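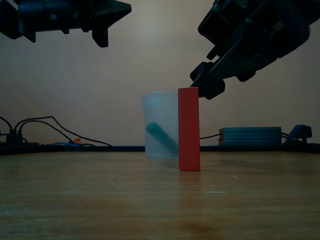 Santino Cisternas would throw out every frosted cup in the house, and he wrote to us to say so. A container that hides its contents, his argument runs, gets filled with whatever is nearest and is never emptied again. Clear glass or an open tray, in his view, are the only honest choices for a tabletop.

The complaint has some merit. Frosted plastic scatters light, so an item lying against the wall reads as a blurred patch of color, and an item in the middle of the cup barely reads at all. A teal-green stick leaning inside a milky cup is still easy to find. Gray pencils, clear rulers and white erasers are another matter. The practical rule is to reserve translucent cups for strongly colored things and to keep to one kind of thing per cup.

Taper matters more than finish. A cup that is wider at the rim than at the base nests well in a cupboard, but its contents lean outward and raise the center of gravity. The Itier desk cup, which we kept on a worktable from September, tipped whenever the items in it stood more than twice its height. The straight-sided Skornov did not, although it takes up more shelf space when stored. Weighting the base with a disk of cork-backed steel cured the Itier at the cost of some depth.

Blocks raise a different question. A tall, narrow block stood on its end occupies the least surface and is the easiest to pick up from above, and it is also the first thing to fall when the table is bumped. Laid on its long side it is stable and in the way. For a set in daily use, we stand the blocks up along the back of the table and lay them flat in the box at night. The Rovura set has 32 pieces and its box closes only if all of them go in flat.

Height is worth checking before buying. When a cup and an upright block come to a similar level, both fit under the same shelf, and a shallow drawer can often be ruled out for both at once. Fuentealba sells a divided tray with removable walls that suits mixed sets, provided the tallest piece is measured first.

Wooden tabletops show fine scratches along and across the grain, and plastic bases with a molded rim drag grit over them. Wipe the underside of the cup as well as the table. A damp cloth is enough for smudges. Felt pads help under a cup but make a standing block less steady, so leave the blocks bare.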